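Wobble on countertop spinner racks, fix or replace?
Shop Fittings and Display > Counter units

hocampo_g
I sell ties and bow ties from a market unit. My counter spinner leans once one side is loaded. It has two tiers of hooks and a round wire base. Full load is 36 pieces, total 935 g. Would ballast on the base ring cure it, or is the post bent? 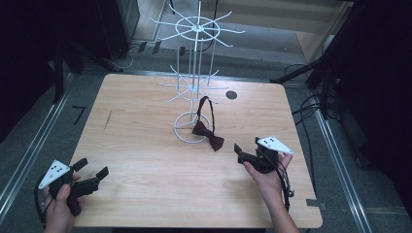 Rack with one bow tie, on the beech-coloured table.

Graciela

kastska_dave
Check the post first. Stand a set square against it, turn the rack a quarter at a time and note the gap at the top. If the gap changes as you turn it, the post is bent or seated badly. If it stays put, your table is out of level.

zmussa
Disagree with starting there. Wire bases are light and the load sits high. Mine (Ondow, base 216 mm across) was dead straight and still leaned. I cable-tied a steel disc inside the ring and it has stood upright since November.

kastska_dave
A disc lowers the centre of gravity. It does nothing for a bent post. You would be hiding the fault.

zmussa
I said mine was straight. Read it again.

H. Nasrallah
Both are worth doing, but load order matters more than either. Fill opposite hooks in pairs, heavy stock on the lower tier, and refill the same way after a sale. Silk on top, wool and knitted below.

hocampo_g
Checked with the square. Gap is 2 mm all the way round, so the post is true. Tried pairing the hooks and the lean is much reduced, though it still rocks when a customer spins it hard.
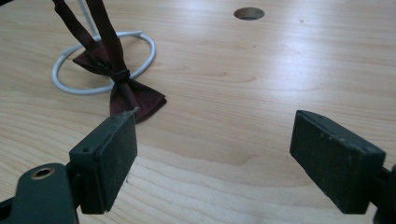 Before I buy steel, would clamping the base do the same job? I would prefer not to drill the counter.

zmussa
Clamps catch sleeves. Get the disc. Mine weighs 227 g, and I would go heavier for your load.

kastska_dave
Clamp is stiffer. Two small ones at the back, out of reach. Benítez do a low-profile type.

H. Nasrallah
Clamping means you can't move it at closing time. Disc for a market unit, clamps for a fixed shop.

hocampo_g
I pack away every night, so disc it is. Will order a 3 mm plate and have it cut to the ring.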